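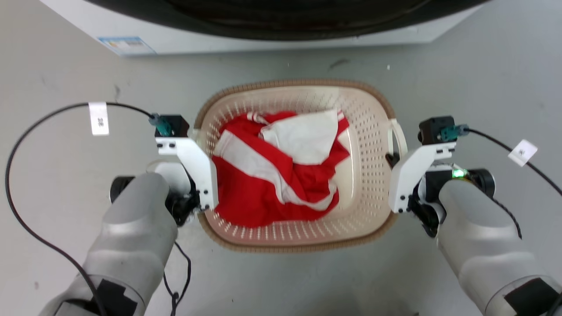
Furkarex Heated Drying Rack: My Review After One Very Wet Fall

Posted 10th November in Laundry & Home

I put off buying a heated drying rack for years. They looked like something my grandmother would have had in the spare room, with a towel going stiff on it. Then our tumble dryer gave up, the repair quote was silly money for a machine that old, and I started looking at what else was out there.

What I ended up with is the Furkarex three-tier heated rack, the wide one with the fold-out wings. I paid for it myself, and I've used it nearly every day since it arrived. So this is a long one, sorry. Get a coffee.

What you get in the box

The rack comes almost put together, which I loved. You unfold the legs, click the middle tier into its slots, and screw on two little plastic feet that keep the thing from creeping across the floor. The instructions are one folded sheet with drawings and no words at all, and one of the drawings is wrong (the wings go on with the hooks facing down, and the sheet shows them facing up). I had it on upside down for the first evening and wondered why my socks kept sliding off!

There's a zip-up cover too, sold separately, and I'm going to say right now that you should just add it to your order. I'll come back to that.

First loads

My first load was T-shirts and pajamas, spread out in the evening and left overnight without the cover. In the morning the parts lying right on the bars were bone dry and everything between the bars was still damp. I had stripes. Wilma Verbeke, my neighbor across the landing, had warned me about exactly this and told me to turn things over before bed. She was right, and she has been quite nice about it.

Once I got the cover the whole thing changed. The heat stays in, the air warms up, and a normal load of shirts and underwear is ready by breakfast without me touching it. Towels take longer. Thick towels take a full night and a good part of the next morning, and if you double them over a bar, forget it, they'll be cold and clammy in the fold when you get home from work.

Jeans are the real test for me. The rack does them, but I hang them by the waistband off the top tier with the legs pulled open, and I turn the pockets out. Lay them flat and the seams never quite get there. Same story with hoodies, where the hood is always the last bit to dry.

Spin speed matters more than the rack does

I wish I'd worked this out sooner. If your washer leaves things dripping, no heated rack is going to save you. I went back to my machine's menu and found I'd been running everything on a gentle spin since the day it was installed. I bumped it up for cottons and bedding and the drying time dropped a lot. Some stuff comes out more wrinkled, so I give each piece a good hard shake before it goes on the bars. My arms have never been in better shape.

And please don't let a finished load sit. I used to leave wet clothes balled up half the day because I was busy, and a slow rack isn't forgiving about that. You'll get that swampy smell and have to wash the lot again.

How it compares to the Sisano

Before I bought this one I borrowed the Sisano tower rack from my friend Nathalie Koster for a couple of weeks, so I do have something to compare it to. The Sisano is taller and skinnier, and it looks nicer, I'll give it that. It's a soft white and the corners are rounded, and you could leave it in a living room without feeling like you live in a laundromat.

But it wobbles. Load one side first and it leans, and with wet towels up top I was a bit scared of it. The bars are also closer together, so anything thicker than a T-shirt touches the thing on the next bar and they both stay damp. The Furkarex is uglier and wider and sits there like a cow. I prefer the cow.

The timer on the Sisano was better, though. It has a proper dial you can set for whatever you like. Mine has one button that steps through three settings, and if you press past the one you want you have to go all the way around again. The button beeps each time, too. Loudly! At eleven at night, with everybody asleep, I don't need that.

Running cost

People always ask me about this and I can only tell you about our place. Our bills went down a little after the dryer died and the rack moved in, but we also started washing at lower temperatures and I got stricter about half loads, so I can't say how much of it is the rack. It does run for hours and hours where a dryer runs for one, so don't assume it's free. I use the middle setting for most things and the high one only for bedding.

The room gets humid, by the way. All that water has to go somewhere. I crack a window, and on really foul days I run the little Dewulf dehumidifier next to it with the door shut. With the two of them going together, towels are dry by bedtime if I start in the morning. The dehumidifier tank was full the first time I checked, and I found that weirdly satisfying.

Things that bug me

The cord is too short. It comes out at the bottom on the left, and of course my outlet is on the right, so the rack has to face the wall and I load it from behind.

The cover zipper snags about halfway up on the seam. I've learned to hold the fabric tight with my other hand. If I were in a hurry every morning this would drive me up the wall.

Shirts on hangers don't really fit. There's a rail at the end for them, but it's made for child-size hangers or very narrow people. I hang my work shirts on the shower rail until they're nearly dry and then lay them over the top tier to finish.

The wings droop a bit under anything heavy. I keep them for socks, underwear and dishcloths and that works fine.

It's also slow to warm up. Give it a while before you decide it's broken (I decided it was broken).

Things I love

Warm pajamas. I wasn't ready for how good that is. I drape them over the top tier while I'm in the shower and it feels like a hotel.

My sweaters have stopped shrinking. I used to lose one a year to the dryer, always the good one. Now I lay them flat across the top with a thin towel underneath and they keep their shape.

It folds down to almost nothing and slides in next to the fridge. With guests coming I can hide it in seconds.

Also, no lint. I don't miss that filter one bit.

Customer service

One of the feet cracked in my first month. I wrote to Stotaseck, the shop I ordered from, with a photo and my order number, and they sent a pack of four new feet without making me return anything. It took a little over a week. They did send me the same "how did we do?" email twice before the feet arrived, which made me laugh.

Who should get it

If you live alone or there are two of you and you wash every few days, I think you'd be really happy with this and the cover. With small kids, or a sports team's worth of muddy stuff coming through the door, you'll be fighting for bar space by the middle of the week and I'd keep the dryer for bedding at least. And if the only spot you have is a tiny bathroom with no window, get the dehumidifier sorted first.

I'm giving it four stars out of five. It loses one for the cord and that beep. I'm planning to try it with the winter comforter in December and I'll add a note underneath when I've done it. If you've managed to dry one on a rack like this, tell me in the comments how you folded it!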